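From: Radoslava Polák
Date: March 16, 2019
Subject: Re: [grippers] Horgan vs. Balholm fingers on small blocks

Vendula Machala wrote:
> We get slips with the Horgan fingers on anything that isn't
> square. Has anyone run the Balholm set on hex blocks? I'd like
> to know before I order 6 pairs.

Vendula,

I ran both sets on the toy kitchen this week, same arm, same controller settings, 300 picks each. The job was to take a hex block off the cooktop next to the pot. The Horgan fingers dropped 26. The Balholm fingers dropped 6, all with the block turned so the fingers closed on a corner.

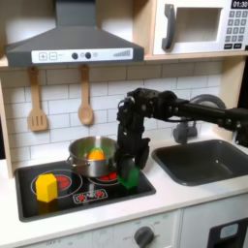 Closing speed mattered more than I expected. With the Horgan set I got fewer drops after slowing the last part of the close, but I haven't done a full run that way yet. The wrist servo gets warm on long runs with either set, so leave it a break.

I'd order one pair first and check the screw holes. Mine needed a spacer to fit the Bodar bracket. I can send the drawing.

Radoslava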